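Sorting out the house phone and the broadband

10th June

We moved to Claltilcombe in October and I have only now finished getting the phone and internet how I want them. A few people asked what we ended up doing, so I'm writing it down in one place.

The house had one phone socket, in the hall, behind where the previous owners kept their coat stand. It had been painted over at least twice. The router that came with the Prodora contract went there because that was the only place it could go, and the signal in the back bedroom was hopeless. I work in the back bedroom. For the first few weeks I took calls sitting on the stairs.

My first idea was to buy one of those plug-in boosters. I bought it, set it up on the landing, and got a slightly better signal that dropped out whenever the microwave was on. It went back to the shop. The second idea was to ring Prodora and ask them to move the socket. They quoted me a price and a wait of 15 working days, then rang back to say the wait was longer because our lane comes under the Bendmont exchange and the engineers share it with two other areas.

In the end I ran a cable myself. The run goes up through the cupboard under the stairs, along the edge of the landing and into the back bedroom at skirting level. I measured it with string, which I recommend, as a tape measure is no use round corners. I added a bit for mistakes and used all of it.

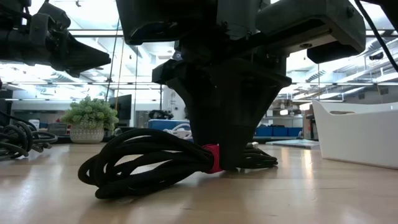
Drilling through the landing wall took most of a morning. It is older than the rest of the house and full of something like rubble. I broke one long masonry bit and had to drive to Adomaitis for another. They are good there, they don't try to sell you a whole set. While I was in the shop I also bought a box of cable clips, the round sort with a nail, and those have held well apart from 3 on the landing that pulled out of the soft plaster. I've filled the holes and moved them along.

Speeds are now fine. The video calls have stopped freezing and I've had no complaints from work. The telly downstairs still runs off the wireless and seems happy enough with it.

The phone is another matter. We wanted to keep the old number, which my mother has known by heart for years, and were told this was simple. It took four calls. Rasa Kütt in the Prodora office finally found that our number had been put down against a different house on the lane, number 436 on their list, and she changed it while I was on the line. I wrote and thanked her.

Things still to do: paint the skirting where I scraped it, take the old socket off the hall wall, and find somewhere to put the router that isn't the bedroom floor. I had thought of a small shelf over the desk, but the plug is on the wrong side.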